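# Erkis grasp planner, version 29

Erkis plans two-finger grasps on soft goods. It takes a wrist camera feed, picks a pinch point, and hands your controller a path to get there. Mendura sells it as a licence per arm, and we resell it from our Gallness office with a few opinions attached.

Mendura's brochure says Erkis "understands fabric." We wouldn't go that far. It finds folds and raised edges, scores them, and goes for the best one. When a cloth is bunched up and throws a decent shadow, the scores are usually sensible. Lay the same cloth flat on a pale surface and you may be waiting a while.
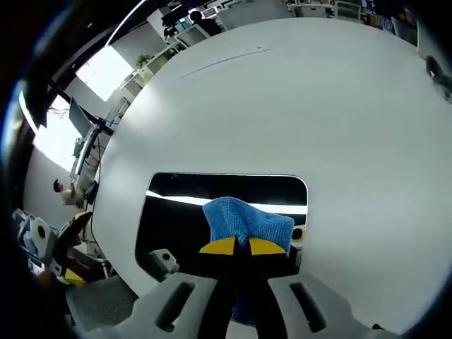 Wide lenses are supported, but do the calibration yourself. The automatic routine finished without complaint on our bench in May and left the pinch point off to one side. The manual one is dull and takes 34 poses. Hiwot Negash wrote up our settings, and we send them out with every licence.

**What you get**

- Planner and viewer, Linux only
- Plug-in for the Owen motion controller
- Replay tool for logged grasps
- Twelve months of updates

**What you don't get**

- Any force control worth the name
- Two-arm planning. Each arm is planned separately, and keeping them apart is your job
- A Windows build, whatever the old flyer said

Licence: $900 per arm. Renewal is $591 a year — steep, in our view, given how thin the release notes have been.

Try it before you buy. The trial is the full program with saving turned off, and you should run it on your own cloths, under your own lights. Glare is still the commonest cause of a bad score, and the colour filter only helps a little.

Prices checked June 10, 2020.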